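Incidencia – formulario de donaciones Prunen no envía acuse de recibo

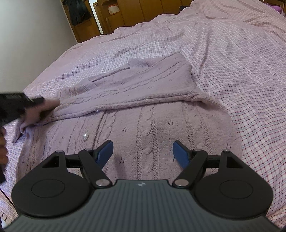
Jersey lila de punto trenzado, sobre la cama.

Abierta por: Daryna Ivanyshyn, miércoles 17 de marzo de 2021
Prioridad: alta

Donantes de Tingate sin correo de confirmación. El pago entra bien, el acuse no sale. Nos han escrito tres, uno bastante enfadado (donó 900 y lo necesita para Hacienda).

Probado:
– reenviar a mano desde el panel: nada
– otro navegador: igual
– cambiar remitente: error 2 veces, luego se queda colgado

Nazar: la plantilla apuntaba al dominio viejo de Ellery. Corregida. Reenviados dos, llegan pero a spam.

Trevor: falta el registro SPF, pedido a Nolard. Mientras tanto avisar a los donnates por telefono.

Estado: pendiente de Nolard. No cerrar.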